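Gripper near food: what do we have to write down before the first shift?

Posted by Neema Nyanda in Small Automation, January

Hello all. I work in a small bakery plant in Brindbridge and we are preparing a two-finger gripper cell for round sandwich biscuits with orange filling. The arm came from Gruditz, the fingers we bought separately from Grevel. My manager wants a written rule sheet before the cell goes on the line and he gave this task to me. I have experience with packing machines but not with robots.

My doubts are these. Do the fingers count as a food contact surface, if they touch only the rims? How often must they be cleaned, and who signs? And is it enough that the supplier writes "food safe" in the brochure? I found many long documents about guarding and speed, but very little about the fingers. We run 268 packs in a batch, if that changes something.

Chrysoula Vlachopoulos

Yes, they count. If it touches the biscuit it is a contact surface, it does not matter if it touches the rim or the middle. Ask the supplier for a declaration with the material and the part number on it. A brochure is not a declaration.

Apostolos Kyriakidis

I agree with Chrysoula and I want to add more, as I wrote such a sheet two years ago at Alexiou and it passed the customer audit on the second try.

First, divide the sheet in two parts. One part is safety of people: the risk assessment of the whole cell, stop buttons, who can enter and in which mode. The robot standard is a good starting point, but the assessment has to be for your cell, with your fingers on it. The arm alone from the factory is not a complete machine. The second part is hygiene, and this is where your questions belong.

For hygiene we wrote the following.

Fingers are inspected before start and after every batch. If the surface is scuffed or has residue, the fingers come off and are not used for product until they are cleaned and released. A scratch that you can feel with the nail means a new pair.

Trial fingers and production fingers have different numbers and different boxes. Product touched in trials goes to waste, also if it looks perfect.

The approach is made with open fingers and a free gap on both sides of the product. We check this from the wrist camera at the lowest speed, every time the recipe is changed.

The lubricant near the fingers is on the list too, with its certificate. We forgot this one and it was the reason for the first try that failed.

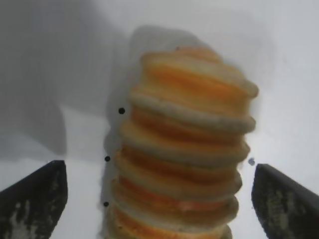 Wrist camera, fingers open on both sides of the stack. Look at the scuffs and the smudges on the fingers, by our sheet this pair does not touch product for sale.

Also pay attention to a stack that leans. Ours had a written limit, and over it the operator removes the stack by hand with the cell stopped. For the signature, we had the shift leader for the daily check and the quality person for release after cleaning. The cleaning interval I cannot give you, it must come from your own hazard analysis and from swab results. We began with 20 minutes of cleaning at each shift change and corrected it later.

Styliani Stefanou

we just wipe them with alcohol at lunch, never had problem. but we do only wrapped product so maybe is not the same

Neema Nyanda

Thank you, Apostolos, this is very useful. I did not think about the lubricant. I will write to Grevel for the declaration and ask them about the spare pair too.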